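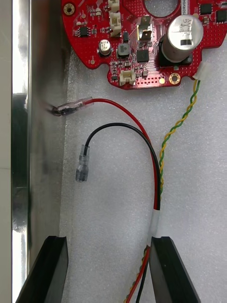

Red driver board on the foam, yellow/green pair on its plug.

November, 3 pm, bench 2

Kirnley boards, wiring prep. Foam sheet is back in use because the bare bins let the boards slide. The label on this one is only partly readable, something like SDRV04, so I'm logging it as "Kirnley driver" until I find the Rocha parts list.

Notes on the board:
– Tall silver cap near the round cutout is the thing to watch. Don't set anything on top and don't lift by it. Hold the edge.
– Three white sockets. They look alike at a glance, so check against the Rocha drawing before plugging anything in.
– Red lead has an insulated female spade. Spades from the old Ulo bag were a loose fit last month, so tug test every one. I want 9 good ones before we close this batch.

Yellow/green pair: keep the twist right up to the plug. On the first ones I untwisted too much and had to redo them.

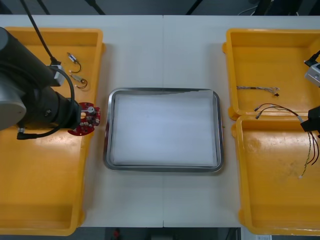
Bench layout, bins left and right, steel tray with paper in the middle.

Steel tray stays in the center with a clean sheet in it. Change the paper when it gets marked, and press it flat, it bunches at the top edge. Small parts with leads go in the left bin. Harnesses go in the upper right bin, laid out straight so the connector end is easy to find.

Still to do:
– ask Iltton for 5 more harnesses
– second foam sheet, same thickness
– labels for the bins – tape is fine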